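# Cell 2 (two-arm flower sorting): setup and maintenance meeting

Apr 29, 2020, Plumska workshop, Trarnton. Minutes taken by the cell technician. 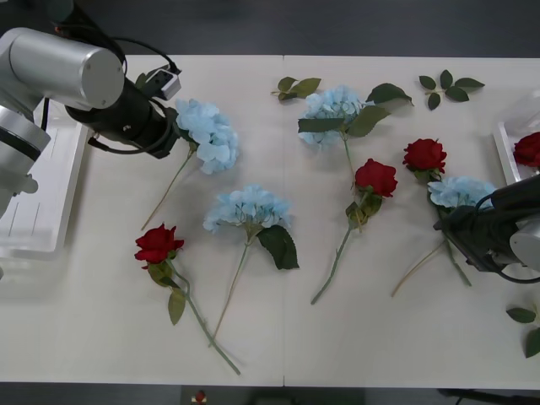
*Cell 2 table with artificial hydrangeas, roses and leaf sprigs laid out, both arms over the work area.*

Represented: mechanical, controls, vision, stores. Apologies from electrical, who sent written notes on item 3.

## 1. Previous minutes

Accepted with one correction. The left arm base bolts were re-torqued in December, not at the January service as recorded. The service sheet has been amended to match.

Open actions from last time:

- Spare gripper fingers: received, in the stores cabinet, second shelf.
- Floor marking around the cell: still open. Carried over.
- Backup of both controllers: done. Copies are on the workshop server and on the labelled stick in the cabinet.

## 2. Table

The table is two sections butted together, with the seam running down the middle between the arms. Mechanical checked the joint with a straight edge. The right section was sitting slightly low at the far end, enough for a thin stem to catch when a gripper drags it across. The feet on the right section have been adjusted and the joint is now flush along its full length.

Controls asked whether the seam should be taped over. Vision would prefer it left alone. The line is faint, it has not been picked up as a stem in any logged run, and tape edges would lift with cleaning. Agreed to leave it bare and to add a straight edge check to the monthly sheet.

Cleaning: the white surface marks easily. Damp cloth only. The solvent wipes used on Cell 1 leave a haze and are not to be used here.

## 3. Cables at the grippers

Most of the meeting went on this item. The black cables loop over and around each gripper, and the loops are larger than they need to be. Two problems were raised:

1. At low approach angles a loop can touch the work before the fingers do. Hydrangea heads are the worst case as they stand higher than the roses.
2. With the wrist rotated towards its limit the left loop pulls tight and bears on the camera mount.

Electrical's written notes say the cable itself is within its rated bend radius in every pose checked and there is no need to replace it. The fault is in how it is dressed. They recommend one fixed clamp on the arm link, one on the gripper body, and a single measured service loop of 400 mm between them.

Mechanical agreed with the clamps but wanted 500 mm on the left arm, which turns further during tray placement. After discussion the left arm will be done first at 500 mm and run through the full wrist range by hand at reduced speed. The right arm will be done at 400 mm once the left has been signed off.

Cable ties are not to be pulled down hard on the camera lead. Use the hook-and-loop straps from stores.

## 4. Left wrist camera

The mount screws were found loose at the last weekly check. They have been removed, cleaned, refitted with medium threadlocker and paint marked. Any break in the paint line means the camera has moved and hand-eye calibration must be repeated before the cell is run.

Calibration was repeated after the screws were refitted. The residual is inside the limit on the cell sheet. Vision noted that the previous result had been drifting for nearly 70 hours of running before anyone raised it, and asked that the figure be written down each week along with the pass or fail tick. Agreed.

## 5. Trays

Both trays are white plastic with a raised rim. One sits at the left edge of the table under the left arm, the other towards the far right corner. They are currently placed by eye.

Controls reported that the left arm has faulted on contact with the tray rim when the tray was put back out of position after cleaning. Options discussed were screws through the base, locating blocks, and a taught position with a wider margin. Screws were ruled out, as the trays need to lift off for emptying. Mechanical will make corner blocks for both sides. Until those are fitted, the operator is to jog the arm over the tray at reduced speed after every clean and look for clearance at all four corners.

The release height above the tray stays as it is for now. To be looked at again when the blocks are in.

## 6. Test pieces

The standard set is the light blue hydrangeas, the red roses and the loose leaf sprigs. Stores has a second full set, sealed.

- Stems that have taken a bend are to be straightened or swapped out before a test run.
- Leaves that have come off a stem go in the scrap bag. Only the sprigs listed on the set card are to be used as loose pieces.
- Layouts should include crossed stems. Vision needs these for the pick order check, and recent layouts had become too tidy.
- Before starting, walk around the table and pick up anything on the floor. Small pieces get under the feet of the table and upset the levelling.

The La brand replacement stems offered by the supplier were considered. The stem diameter is greater than the present set and would mean changing the finger closing force. Not taken up.

## 7. Gripper fingers

Left pair: wear visible on the lower pads, within limits. Right pair: one pad has begun to lift at the corner. Replace the right pair at the next stop and re-zero the opening afterwards. The zeroing routine is in the Ponen service menu under tool setup. Power down and wait for the brake indicator before putting hands near either gripper.

The interval for finger inspection was set at 1,440 cycles on the old sheet. Kept at the same figure, but counted separately for each arm from now on. The right arm does more of the picks and the combined count was hiding this.

## 8. Actions

| No. | Action | Group | Due |
|---|---|---|---|
| 1 | Re-dress left arm cable, clamps fitted, 500 mm loop | Mechanical | Next stop |
| 2 | Right arm cable, 400 mm loop, after left is signed off | Mechanical | Following stop |
| 3 | Corner blocks for both trays | Mechanical | Before next meeting |
| 4 | Add calibration residual to weekly sheet | Vision | This week |
| 5 | Separate cycle counters for left and right | Controls | This week |
| 6 | Replace right finger pair, re-zero | Controls | Next stop |
| 7 | Floor marking (carried over) | Stores | Open |

## 9. Other business

Stores asked for the empty threadlocker bottle to be returned so the same grade can be ordered.

Next meeting to be called once actions 1 and 3 are closed.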